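FOR IMMEDIATE RELEASE

Tolletti opens its first walk-in laundry room, and the basket comes first

Hi, I'm Roxana Enache, and I run Tolletti, a small shop that sells things for the laundry room and (lately) talks about laundry far more than any of our families would like. This December we're opening a room at the back of our store on Inia Street where you can come in, bring your own dirty clothes and try out a whole laundry setup before you change a single thing at home. It's free, it's warm, and there's coffee until 4 p.m.

The idea started with baskets. We sell a lot of them, and people kept bringing them back! Too deep, too wide for the hallway, handles in the wrong spot, snags on sweaters. So last spring my colleague Lautaro Aravena began asking customers to tell him about their wash day, start to finish. He ended up with 271 replies, some of them three pages long, and I read every one on the train. The thing that came up over and over was the stretch between the hamper and the washer door - the bending, the dropped socks, the shirt that slides off the pile on the way.

That's why we've set up the room with a front-loading washer, a dryer stacked on top of it, and a white woven basket with a rolled rim and rounded corners, so you can get a feel for how the three work together.
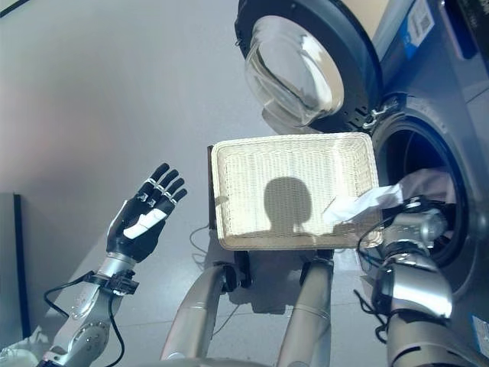
Do I have to buy a basket to use the room?

You don't have to buy anything at all. Book a slot, bring one load, and go home with clean clothes. If you like the basket, we'll ring it up on your way out.

A slot is 62 minutes, which sounds like an odd number, and it is. Rongrong Shi, who looks after our bookings, timed a quick wash plus unloading plus a bit of chatting, and that's what she came up with. I tried to round it down to an hour and she wouldn't hear of it. If you want to dry your load as well, ask her for a double.

You'll get somebody from our team with you the whole time, though we try not to hover. We'll go through sorting with you if you want it. My own view is that most of us sort too much or not at all. I do whites, brights and darks in a small basket and split them up at the washer door, and I've been doing it that way since I had twins and no free hands.

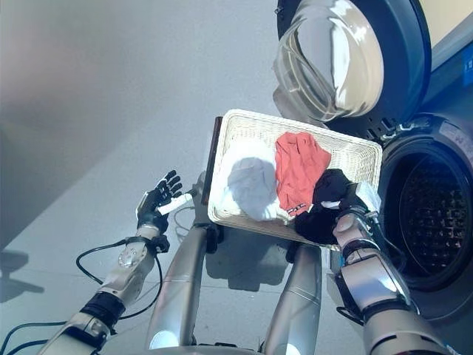
Black things are what I fish out first, partly because I once turned a whole set of pillowcases the color of dishwater and I'm still a little sore about it. Then I go through the reds and oranges, check the care tags, and see what can wait. With a shallow basket you can see nearly all of it at a glance, so there's less digging. Cletus Ferreira, our buyer, disagrees with me on this and likes a tall hamper with a lid. He'll be in the room most mornings, so please feel free to argue with him.

We also want you to try unloading. Set the basket on the floor right under the washer door and pull things toward you, one piece at a time, giving each a shake before it goes in. It's slower for the first few items and then you stop noticing. If something falls, it falls in the basket - and that alone has saved me a lot of rewashing.
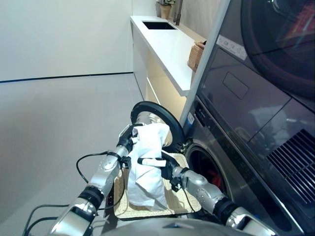
What's in the room and what it costs

The room was fitted out by Skemov, a two-person joinery shop from across the river, and it took them 42 days from the first sketch to the last screw. The woven basket will be on sale from opening day at $69. We'll have other sizes by spring, and we're taking names now for the narrow one, since so many of you have narrow hallways.

We're keeping the extras simple. There's a clear round container you can set beside the basket, and at home I use one like it for whatever comes out of pockets (coins, hair ties, one time a whole walnut).
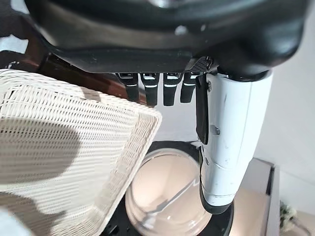
White wicker basket and clear round container in the Tolletti laundry room.

Kalkidan Assefa will be running evening sessions on stain removal, starting the week after we open. Bring the shirt you've given up on. She loves those.

Bookings are open now at the counter or by phone. Reporters are welcome to bring a load too, and I'm happy to talk baskets for as long as you can stand it.

Press contact: Roxana Enache, Tolletti, Inia Street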